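Ok so. Jewelry. I said I'd do the jewelry box before the end of November and I'm doing it, sort of, typing this between loads of laundry so forgive the mess.

Background for anyone new: my aunt Elmarie moved out of the big place in Pleltcombe and into two rooms, and every niece got a shoebox. Mine was tape all the way around. No list, no note. Earrings, chains, loose beads, a button, a key to nothing, three safety pins. And pearls. So many pearls. Everything wound round everything else.

I let it sit on the closet shelf all summer. Every time I opened the lid I closed the lid.

What finally got me going was Precious Du Plessis, who used to string necklaces for a shop in Firach and has opinions. She told me two things on the phone. Do it on cloth, never on a bare table. And don't pull. Ever. You pull and the knot gets smaller and then you're there till midnight with a needle, crying.

So, the bed. Striped sheet, the pale yellow one, straight out of the dryer. Studs don't roll on it and if a strand does snap the beads mostly stay where they land. I tried a towel first and the posts on the earrings caught in the loops, wouldn't recomend.

Order I went in, for what it's worth:

- whole box tipped out, gently
- anything that isn't jewelry in a cup
- bangles and single hard things off to the side
- studs found and paired up BEFORE touching any strands
- then the pearls, thick ones first

The pairing thing matters more than I thought. I did it the other way round at first and one stud was inside the knot the whole time, post and all, poking me.
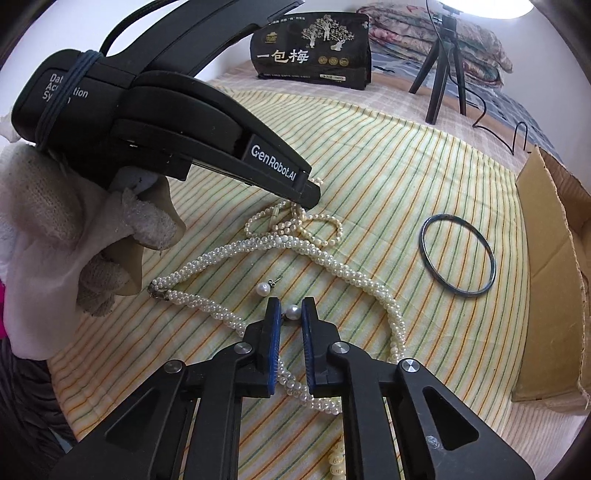
*Last updated: November, 8 pm*

Two pearl studs, both accounted for, yay. The twisted necklace was the easy one in the end. It has a proper clasp and it wants to be twisted, that's just how it's made, so I left the strands alone and only worked on getting it clear of everything else. Don't untwist a twisted necklace because you're in untangling mode. I very nearly did.

The small strands are another story. Little cream pearls, all in a heap, and I could not find an end. Precious says find the clasp and work back from there. Fine, but where's the clasp? I ended up just loosening from the outside, lifting one loop at a time and letting the rest drop – slow, kind of soothing, terrible for the neck.

The green bangle I remember! Thin, dark green, she wore it when she cooked and it knocked on the side of the pot. I can't get it over my hand. Might be jade, might be glass, I'm not paying somebody to tell me. It's staying.

Then there are the beads with characters printed on them. Cream colored. I've asked Sheldon Li next door if he'd take a look, he's away till later in the month. If it's somebody's name I'd like to know whose.

Washing: haven't. Soft cloth, barely damp, lay flat, is what I've been told. No jewelry dip on pearls. I had a jar of the stuff out ready and Precious actually yelled.

Storage is the bit I still haven't solved. Hooks are out, she says the silk stretches if pearls hang. I have an egg carton for the studs (don't laugh) and a flat drawer organizer from the kitchen that used to hold batteries. Each necklace gets its own slot. Small strands in a little pouch with the clasp left sticking out the top so they can't knot up again, or thats the theory.

My cousin wants the twisted one for a wedding so it's going in the mail once I find a padded envelope. The rest I'm keeping together for now. Aunt Elmarie called in the middle of all this and asked if I'd found the key yet. Yes. She doesn't know what it opens either.

Dryer's buzzing. More when Sheldon's back.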